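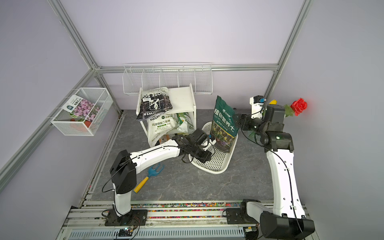 Potting soil in the white basket, more bags on the shelf behind.

April, a little after 4 p.m.

Spent most of the afternoon on the garden supplies. I had put it off all winter, and now the balcony boxes need filling and I couldn't say what soil we had. Takumi Tamura came by at lunch with the seedlings he'd promised (tomatoes and some basil) and they are standing on the kitchen counter until I get the boxes ready. He stayed for coffee and told me about the allotment he has applied for out at Tondmont. There is a waiting list of 38 people.

The plan was to have the soil and plant food in one place where I can lift it all out at once. The white basket with the holes is the right size for that. I was using it for towels and I haven't missed it.

The dark green bag is the general household soil, 植物营养土. I can read the big characters now, thanks to Takumi, and the pinyin is printed under them anyway: ZHI WU YING YANG TU. The bag is scuffed but it will do for the boxes. I want to use this one up before opening anything else.

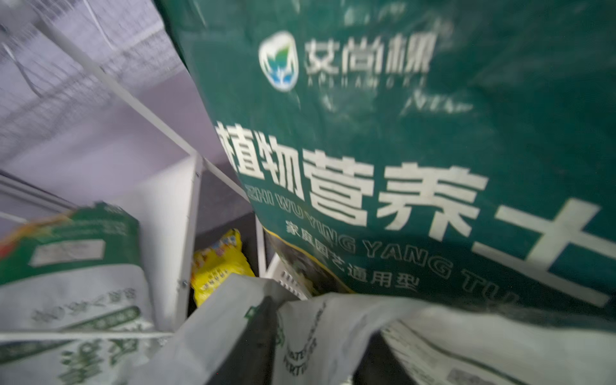 What goes where

Soil goes in the basket. Plant food goes there too if it fits, otherwise back on the shelf. The DASA bag is potassium dihydrogen phosphate, and I need to look up how much of it to use before I go near the tomatoes with it. Last year I guessed and lost two peppers. Seed packets stay in the wire basket on the wall.

The long wire rack is for labels and string, once I buy some. Nugroho had string when I was in on my way home from work but I didn't have my wallet.

The orange and white BUD POWER bag and the yellow Garden baby one can share the dark bottom board of the shelf for as long as they need to. The big one hangs over the front a bit. The top panel is chipped at one corner and I thought about turning the unit around, then left it.

There is a rusty orange streak on the floor tile too. I'll try baking soda on it tomorrow, and if that does nothing, the Deltent cleaner from under the sink.

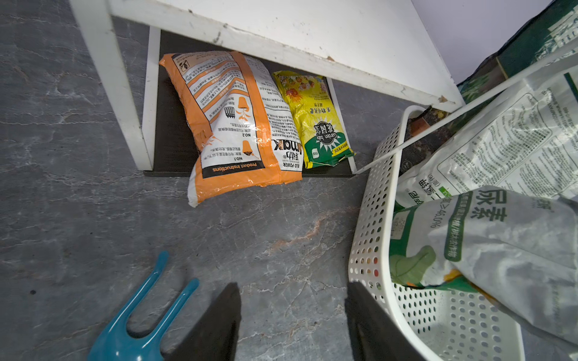 Page last changed: April, 9:40 p.m.

Adding to this after dinner. Merja Oksanen called about the Trumel plant swap. She wants me to bring 16 small pots, and I said I'd see how the basil does. She also asked about the tulips. I told her again that they are artificial, and so is the red rose. She still wants to borrow them for the table at the swap, blue vase and all.

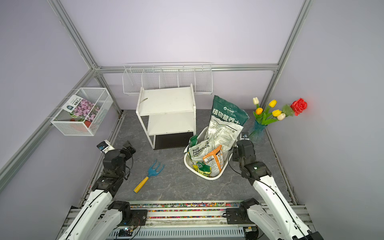
I said that was fine as long as they come back. She'll pick them up on her way over, and she has offered to lend me her small watering can, so that's one less thing to buy.

Tomorrow I fill the first two boxes and water them in the evening. I also have to find the drill, as the long box has no drainage holes.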